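Tavberg Film Gripper, two-finger, with Bestik controller
Supplied by Gastell Handling
Status: available. Service notice in force for controllers with June firmware or earlier. Read the notice before ordering spares or restarting a stopped unit.

Overview

The Tavberg is an electric two-finger gripper for thin flexible packaging: tissue refills, wipes, pouches, bagged liners. It mounts on a collaborative arm and is normally used in pairs, one unit holding the body of the pack and the other pulling the film at the opening. Each finger has a replaceable pad and a contact sensor behind it. The Bestik controller reads both sensors and reports one of three states to the arm: open, holding, or fault.

Most units are sold into refill work, where a folded stack comes out of a plastic packet and goes into a dispenser box. The same job done by hand is the reference for the motion library. One hand supports the pack from below and the other pinches the top edge. The pinch force is low and the support hand does most of the work of keeping the stack flat.
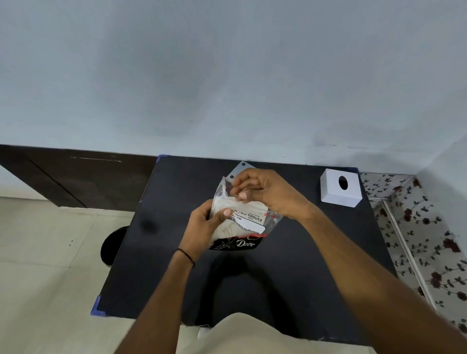

The motion library splits the task into support, pinch, part, withdraw, load and discard. The fault covered by this notice occurs between withdraw and discard, when the controller has to decide whether the fingers are still holding film.

Service notice: false open report with film in the fingers

Symptom. The controller reports open while a single layer of film is still trapped between the pads. The arm treats the gripper as free and moves to the next waypoint at travel speed. The film, and anything still attached to it, goes along.

Hazard. Two sites reported a dispenser box pulled off the work surface. At a third, operated by Arellano, an operator was clearing scrap by hand when the arm began its travel move with a bag still attached. The bag wrapped the operator's glove and the arm stopped on its own force limit. There was no injury. The arm's force limit is a backup and must not be relied on as the normal means of stopping this fault.

Cause. The contact sensor has a release threshold. Thick or folded film stays above it when the fingers relax. A single layer of smooth film can drop below it before the pads have separated. The Bestik firmware accepted that reading as a release without checking finger position. Worn pads make the fault more likely, as a polished pad needs less force to hold the same film.

Test results. Wyn Jenkins repeated the withdraw and discard steps on the bench at Gastell for 1,591 cycles, using mixed film and pads taken from returned units. The false open report appeared in 86 of them. With new pads and the old firmware it appeared in 20 cycles of a second run of the same length. With new pads and the corrected firmware there were none, also over the same length of run. The second and third runs used the same film stock as the first.

Corrected behavior. The new firmware reports open only when both conditions are met: contact signal below threshold, and measured finger gap at or above the release value. If the contact signal drops and the gap does not follow, the controller reports fault and the arm holds position. The hold must be cleared at the pendant. It does not clear by itself and it cannot be cleared over the network.

Required actions

Stop the cell and put the arm in manual mode.
Read the firmware version on the Bestik status page. Versions marked June or earlier are affected.
Install the corrected firmware from the Gastell support area. The controller restarts once during installation.
Inspect all finger pads. Replace any pad with a shiny band across the contact face.
Run the gap calibration with no film present.
Run the release check with one layer of the thinnest film used at your site. The controller must report fault when the film is held by hand at the pads and the fingers are commanded open against the test stop.
Record the result on the service sheet and return a copy to Gastell.

Do not raise the contact threshold as a substitute for the update. One site tried this and the fault moved to the other end of the cycle: the gripper reported open during the pinch step and dropped full packets.

Work area layout

Loose bags left on the surface were present in all three site reports. A discarded bag lying within reach of the support gripper can be picked up with the next pack, and the sensor has no way of telling one layer from the other. Keep the discard position outside the sweep of both units. On a dark, matte surface clear film is also hard for an overhead vision system to find, and a bag should not be assumed absent on the strength of a vision result alone.

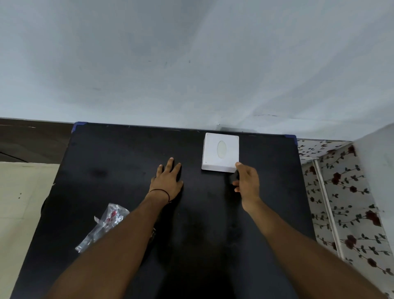
Refill task by hand: white box near the back of the tabletop, crumpled clear bag to the left.

For manual clearing, the operator must use the enabling switch and keep the arm in manual mode until both hands are off the surface. The guard zone setting in the Bestik controller does not detect hands. It limits where the gripper may travel and nothing more.

Specification

Gripper type: electric, two-finger, parallel motion
Mounting: standard wrist flange, adapter plate included
Pads: replaceable, smooth or ribbed
Sensing: contact at each finger, finger position at the drive
Pack types: flexible film, single or multiple layer
Controller: Bestik, one controller for up to two grippers
Not for use with: sharp-edged foil, wet packs, pressurized pouches

Ribbed pads were not affected in bench testing, though they mark soft film and some customers will not accept that. They are offered as a no-charge swap until the firmware is installed. Ribbed pads do not remove the need for the update.

Spares

Pad set, smooth, four pieces – order code TV-275
Pad set, ribbed, four pieces – ask for current stock
Test stop for release check
Sensor cable, short or long
Bestik controller, supplied with corrected firmware

Pads should be changed as a full set. Mixing a new pad with a worn one shifts the gap reading and the calibration step will fail.

Support

Technical questions on this notice go to Manuela Farina, service engineering, Gastell Handling. Include the controller serial number, the firmware version and the fault log. If the unit has stopped with film in the fingers, save the log before cycling power – the Bestik clears its position history at restart.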